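Ludelov tenants win right to dry dishes by the window

The longest-running dispute in the Ludelov building ended last month, and the winner, by most accounts, was the drying rack.

Residents of the 12-story apartment block on the east side of town had been under orders since July to keep dish racks, drying mats and "similar kitchen articles" out of sight of the street. The order came from Kasum, the company that manages the building, in a letter that ran to four pages and included a diagram. Tenants with street-facing kitchens were told that anything left to drip on a windowsill or on a counter directly behind the glass would be treated as an "exterior visual item," a category that had until then covered satellite dishes and one inflatable snowman.

Kasum has now withdrawn the rule. In a shorter letter, with no diagram, the company said it had "listened carefully to feedback" and would "take no further interest in tableware."

The feedback took the form of a petition with 691 signatures, a respectable showing for a building with far fewer apartments than that. Ildikó Medve, who organized it from the seventh floor, said people from the neighboring streets had asked to sign once they heard what it was for.

"One man told me he lived across the road and had been looking at our dishes for years," she said. "He wanted it on record that he had no complaint."

The trouble began after a facade renovation that replaced the old kitchen windows with larger ones. The new glass let in more light, and it also let the street see a good deal more of everybody's breakfast. Anatole Rolland, Kasum's property manager for Ludelov, said at the time that the building's appearance "begins at the window," a remark that was later printed on tea towels and sold in the lobby for 10 dollars each. Rolland bought two.

Enforcement was patchy. Seven households received written warnings, and of those, three were for racks, two were for colanders and one was for a casserole dish that the tenant described as ornamental. The last went to Masaru Ishida, a retired piano tuner on the third floor, whose kitchen faces the parking lot. His warning was meant for the apartment below. He framed it.

Ishida became the unlikely expert of the affair. He had kept his lease from 1994, and he turned up at the tenants' meeting in October to read out the clause on windows, which forbids hanging rugs, beating rugs, and keeping hens on the sill. Dishes do not come up. He read the clause twice, the second time at the request of a man in the back who had missed the part about hens.

Kasum's first attempt at a compromise was to offer every street-facing apartment a frosted film for the lower half of the window. The film was tested in a vacant unit on the fifth floor. According to people who saw it, the dishes disappeared nicely and the kitchen looked like a dentist's office. The offer was not mentioned again.

A second plan, to provide racks in a matching shade of gray, got as far as a price quote from a kitchen supplier in Phuthong and stopped there. The quote has not been made public. Rolland would say only that it was "for very nice racks."

Yasuo Sakamoto, who runs the Sorno hardware store on the corner, had a better year than most. He sold out of folding racks in August, when tenants wanted something they could whip off the counter at short notice, and sold out of the big two-level kind the week the rule was dropped. He has ordered more of both, in case anyone changes their mind again.

Not everybody is celebrating. Khang Văn, who lives on the ground floor with his kitchen at eye level to the bus stop, said he had come to enjoy having a clear windowsill and would probably keep it that way. He did sign the petition. "It was the principle," he said, "and also my neighbor was standing there with the pen."

Kasum says it considers the matter closed and will turn its attention to the bicycles in the stairwell. Its next letter to tenants is expected before the end of the heating season - Medve has already bought a fresh pad of paper.

The tea towels are still on sale in the lobby from 5 p.m. on weekdays. Proceeds go toward a new bench by the mailboxes, to replace the one removed during the renovation and so far not seen again.
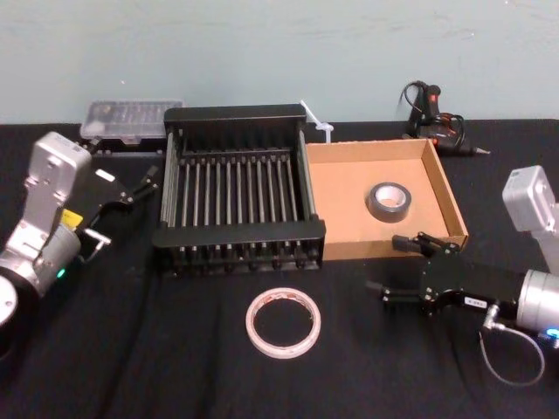

A dish rack on a black tabletop.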